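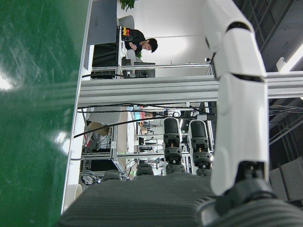
White arm beside the green surface, aluminum beam behind.

27 Aug 2020

Fiber tolerance diary, second reading. Murray Ruddock sent the corrected sheet from Elport, and now I have 1,093 meal entries from 55 people. In the old sheet the evening snacks were written as lunch, so please do not use it anymore.

I looked first at lactose. 26 people marked milk as a trigger, but many of them eat yogurt every day and write no complaint. Maybe the portion is smaller. I must check the grams, which the Grimshaw group did not always fill in.
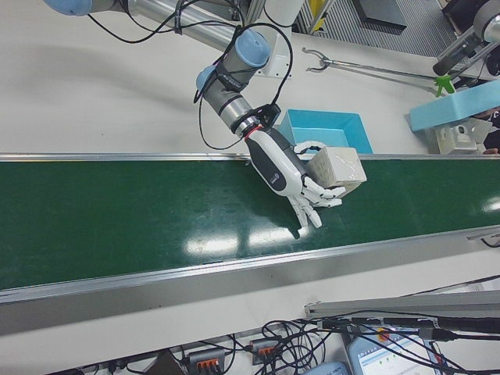 Bloating scores are more difficult. The Brestado form asks for the score two hours after the meal, the Himier form asks only at bedtime. I do not think we can put them in one column. For today I keep them separate and compare only inside each form.

Onion and wheat come together in almost all dinners, so I cannot say which one is guilty. Murray wants to ask for plain rice days in November. I agree, but seven days is too long for people with a family to cook for.

To do: missing grams, ask Murray about entry 40 (coffee written twice, different pain score).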